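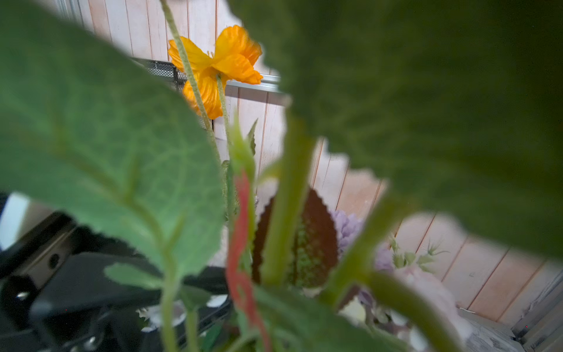

Mathis Maillard

July 1, 2024

Bar notebook, Zorero. Second run of the bitter orange cordial for the summer list.

Peeled 12 oranges, no pith this time. Peel came to a bit under what I had in June, so I kept the sugar at 300 g and let it sit overnight. Added 1000 ml water this morning, brought it to a low simmer, took it off, strained it twice. Color is darker than the first run. Less harsh at the back. Still too sweet for the long drink, fine for the sour.

Tried it with the Rotitz gin and with the house one. Rotitz wins, but the price per pour is a problem unless Stevport will do us a case rate. Have to call them.

Ice machine is making cloudy cubes again. Changed the filter, ran two batches to waste, third batch a little better. Use the block ice for stirred drinks until further notice.

Speaker over the back booth buzzes when the bass player plugs in. Same outlet as the glass washer. Moved him to the wall by the coat hooks and it stopped.

Restrepo rum: open bottle is on the top shelf, please finish it before starting the new one.

To do: label the cordial, try it with a pinch of salt, cut sugar to 250 next time.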